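Countertop regret thread (marble people, please talk me down or talk me up)
Home & Kitchen > Remodels and Repairs

vega_l
OK so we finally have a bid on the kitchen and I'm stuck on the counters. I have wanted white marble since I was a kid in my aunt's kitchen, the kind with the gray veins running all through it. My husband wants quartz and says I'll cry the first time somebody cuts a lemon. The difference in our bid is $794, so the money isn't what's stopping me. We cook every night, we have two kids, and I drink a lot of red wine (small glasses!). Has anybody lived with marble for years and still liked it?

joaquin_ibarra
Six years with it. It etches. Tomato, vinegar, orange juice, all of it leaves a dull spot, and sealing does nothing for that because sealer is for stains. If you can look at a dull spot and shrug, buy it. If you're going to walk around with a flashlight looking for them, get the quartz.

FlorFigueroa
I'm going to disagree with the doom a little. Ask for honed and skip polished. Ours is honed and the etches kind of melt in with everything else. After the first year I stopped seeing them. I roll out pie dough right on it and it stays so nice and cool, I'd never go back.

joaquin_ibarra
Honed stains faster though. I had honed in the old house and there's a beet ring that the new owners are enjoying now.

FlorFigueroa
Did you seal it?

joaquin_ibarra
Twice a year, every April and again in the fall.

bautista_f
I put in counters for a living, so take this however you want. I tell people with kids to get quartz and then half of them buy marble anyway and most are happy. What I would say is go to the yard and pick your own slab. A sample from the showroom is the size of a paperback and tells you nothing about the veins. I've seen a lady order off a Gullthorpe sample and get a slab with one big dark stripe that landed right at the sink. She hated it and there was nothing to be done, it was cut.

vega_l
Oh wow, I didn't know you could pick the slab. Is there a charge for that?

bautista_f
Not at any yard I'd use. Bring blue tape and mark where you want the sink and the stove. And bring a cabinet door if you have one – white next to white can go pink or yellow on you real fast.

celeste.m
Get the veins if you do it! Plain white shows every coffee drip, but mine hides crumbs so well that I've put my elbow in jam more than once. I seal with the Allitz stuff, wipe on, wait, wipe off. I tried Daza before that and it left a haze I had to buff out for an entire evening.

joaquin_ibarra
Daza only hazes if you leave it on too long. It's on the label.

celeste.m
I read the label, Joaquín. It hazed.

vega_l
Ha, OK, noted on both. What about color? I'm thinking white with gray veins and then soft green for the dishes and maybe the tile. Is that too much cold stuff in one room?

celeste.m
Not cold at all, I love green with it! This is the look I kept going back to when I was picking dishes:
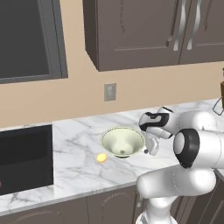
Pale green bowl on white marble with gray veins

FlorFigueroa
Ooh, that green. I'd do the dishes and leave the tile white. You can swap out dishes when you get sick of them.

bautista_f
Agree on the tile. I tore out 70 square feet of mint tile last month that went in when mint was the thing.

vega_l
My husband just read this whole thread over my shoulder and his only comment was "beet ring." I'm calling the yard in the morning about honed slabs, and I promised him I'd at least look at the Witent quartz while we're there. Will report back!

joaquin_ibarra
Take a lemon with you. Ask for a scrap piece, leave a slice on it for an hour, and then decide.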